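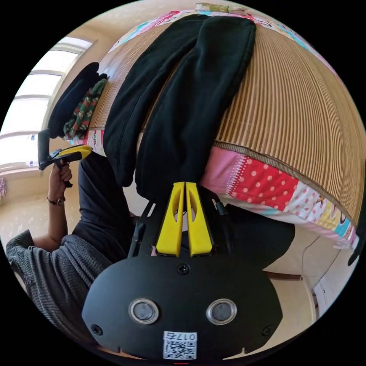 Figure 4. A dark garment on a slatted summer mat, with a patchwork quilt along the edge of the mat.

4.2 The bed as a folding surface

In 60 of the 156 households that returned a diary in March, the bed was named as the usual place for folding clean clothes. Tables came second and were chosen mostly in homes where the kitchen and living area shared one room. Respondents in the Brevance and Bovard districts gave similar answers, and the two groups are treated together in this section.

The covering on the bed had more influence on the work than we had expected. A slatted mat of bamboo or rattan, of the kind shown in Figure 4, offers a firm, flat surface on which sleeves and legs can be drawn straight. Several respondents preferred it to a bare mattress for this purpose. Others reported that knitted items caught on the slats, and they laid a sheet down first. Quilts were generally pushed to the side or the foot of the bed and left there until the folding was finished. Where a quilt remained beneath the clothes, diary entries more often mentioned folding the same item twice.

Dark, heavy garments were set apart in many diaries. A folded hooded top and a folded pair of sweatpants can look much alike, and four households described opening such items again to check what they were before putting them away. Kandasamy's earlier classification places both under 'bulky soft wear', and we have kept that heading – although the diaries suggest that householders themselves sort by owner first and by type of garment second.

The bed also has to be cleared by night. Clothes not put away by then were moved to a chair or, less often, returned to the basket. The Vinadon diary form did not provide a separate line for this second move, and it is therefore likely to be under-reported in Table 4. The storage of folded items is considered in the next section.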